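Rover diary: first proper outing
September 2019

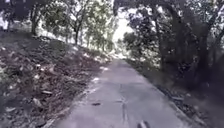
The path, as Kinisa sees it. A bit of her nose at the bottom.

So we finally got her outside! I've been writing about this machine since April and until now nearly every entry has ended with her sitting on the bench with her wheels in the air, so forgive me if I go on a bit. I'm typing this with a mug of tea and a blister on my thumb (hex key, long story, see further down).

For anyone who's wandered in from somewhere else: Kinisa is the rover Obaidul and I are building in the shared workshop at Nimgate. Four wheels, one camera up front, a little computer in a plastic lunch box, and a battery that weighs more than everything else put together. The plan is for her to follow a path through the woods without either of us holding the remote. That's the whole plan. Rokeya keeps asking what she's going to carry when she gets there and I keep changing the subject.

The morning started badly. I'd packed the spare battery, the laptop, the tape, the snacks, and left the motor fuses on the shelf next to the kettle. Drove back. Then when I got to the woods Obaidul pointed out that the left front wheel was wobbling, and it was the same grub screw as last time. I tightened it right there on the tailgate with the wrong size key (hello, blister) and put a dab of threadlocker on it, which I should have done weeks ago. Selvaraj told me to do it weeks ago. Selvaraj, if you're reading, yes, fine.

We picked the concrete track that goes up through the trees, the one with the leafy bank on the left. It's old and scruffy but it's a path with real edges, and there's a thin crack wandering down the middle that I thought would be a nice test. My guess was the software would fall in love with that crack and treat it as a line to follow. Obaidul's guess was it would ignore the crack and drive straight up the bank. We bet a doughnut on it.

First run, she went 15 feet and stopped dead. Nothing on the screen, no error, just stopped. It was the emergency stop button, which had got a twig of something jammed beside it when I carried her over from the car. Pulled it out, felt silly, started again.

Second run, wow! She just went. Slow, slower than I walk when I'm looking at my phone, but she went, and she kept herself on the concrete for 171 feet before she started drifting right toward the undergrowth and I hit stop. I know it was 171 because Obaidul made me hold the end of the tape measure and walk back through the leaves with it. He's like that. It's annoying and it's also the reason anything we build ever gets better.

So who won the doughnut? Neither of us, I think. The crack didn't bother her one bit, and she never tried the bank. What got her was the light. There's that bright gap at the far end where the trees open up, and in the picture it's nearly pure white. The camera is trying to cope with that and with the dark stuff on the right side all in one go, and the path edge over there gets really mushy. The low edge along the right is visible if you go looking for it, but our edge finder isn't as patient as you are. On the left everything's brighter and the bank shows up okay, even with dry leaves and speckly patches all along the border.

Everything's softer than I'd like, too. The leaves on the bank are a brown smear. I'd blamed the lens, but Nilmini looked at a few of the frames tonight and asked what shutter setting we were on, and I had to admit I had no idea because I'd left it on auto. She thinks it could be motion blur plus whatever the compression is doing. She lent me a book by way of an answer. It's a thick book.

The other thing is the nose. You can see a blurry black lump right at the bottom, just off center. That's Kinisa's own front end, and I'd sort of stopped noticing it on the bench. I don't know yet if the software minds. My lazy fix is to mask out that strip and forget it, and my proper fix is to move the camera bracket forward, which means drilling the top plate again, and the top plate already looks like Swiss cheese. Going to be lazy first.

We did three more runs after lunch. One was good, one was short, and on the last one the battery meter was showing 18 percent and I chickened out and carried her back. (She's heavy. My back says hello as well.) The motor driver, the cheap Kanerska board I moaned about all summer, was fine all day. I take back most of what I said.

Jobs for this week, mainly so I don't forget:

Threadlocker on the other three wheels.
Some kind of cover around the stop button so twigs can't get in.
Lock the exposure, or at least find out where the setting lives.
Mask the nose.
Put fuses in the car and LEAVE THEM THERE.

Kavinda wants to come along next time and bring his drone to film her from above, and I said yes before asking Obaidul, so that's a conversation for tomorrow. I also owe the workshop $20 for the bearings I took out of the drawer. Writing it down so Rokeya can't say I didn't mention it.

Bed now, the battery's on the charger and I can hear the fan going from here.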